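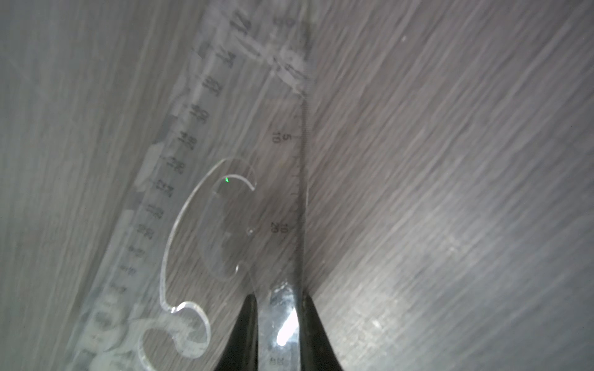

Golf rain jacket stopped beading after washing, is it ruined?

Posted in Clothing and Shoes

I have a Wavley waterproof golf jacket, the half-zip one, bought two seasons ago. It was great until I washed it in August. I used the regular detergent we use for everything, warm wash, then hung it up in the garage. Next time out at Gristow it rained from the fourth hole on and the shoulders and forearms went dark and heavy. I wasn't soaked underneath but I felt clammy and cold and the sleeves were dragging on my swing.

The care label has mostly rubbed off. I can make out the tumble dryer symbol but not whether there's a dot in it. Did I wash the waterproofing out? And is it worth trying to fix, or should I get a new one? I'd rather not spend 100 dollars again if a bottle of something will do it.

Rupert Rainer

-----

gristow_lefty

Just buy a new one. Mine did the same thing and I never got it right. Two seasons is decent for a rain top if you play every week. The Jelínek ones are on sale at the Comham shop right now, or they were last time I went in.

-----

slowbackswing

Probably not ruined. There are two separate parts to a jacket like that. The membrane is inside the fabric and keeps the rain from getting to you. The outer fabric has a coating that makes water bead up and roll off. When the coating is dirty or has detergent left in it, the outer layer soaks up water, the jacket can't breathe, and your own sweat stays inside. It feels like a leak. Since your shirt wasn't soaked, I'd guess the membrane is fine.

What I would do:

Run the washer empty once and clean out the detergent drawer. Wash the jacket by itself at 30 degrees C (that's the cold or cool setting on most American machines) with a cleaner made for waterproof clothing. Zip everything up and loosen the cuffs first. No fabric softener. Then run a second rinse.

Next is heat. A lot of these coatings come back with gentle warmth, and hanging it in a garage won't do that. Look up the model on the maker's site or email them before you put it in the dryer, because your label is gone and some linings can't take it. If they say it's okay, low heat for 23 minutes was enough for mine.

Let it cool and flick some water on the shoulder. If it beads, you're done. If it soaks in, get a spray-on treatment and do the outside only, with extra on the shoulders and where the bag strap rubs. The wash-in kind works too but it also coats the lining, and I didn't like how that felt. Follow the bottle for drying. I leave mine 48 hours before playing in it.

Also check the seam tape on the inside. If it's peeling or you see flakes coming off the lining, none of this will help and you do need a new jacket.

-----

parthree_pat

Agree with the answer above. One thing to add, sunscreen and bug spray on the collar and cuffs will keep it from beading no matter what you spray on. Rub those spots with a little of the cleaner before it goes in the machine. And don't leave it balled up wet in the bag pocket. I did that with a pair of rain pants over a winter and the smell never came out.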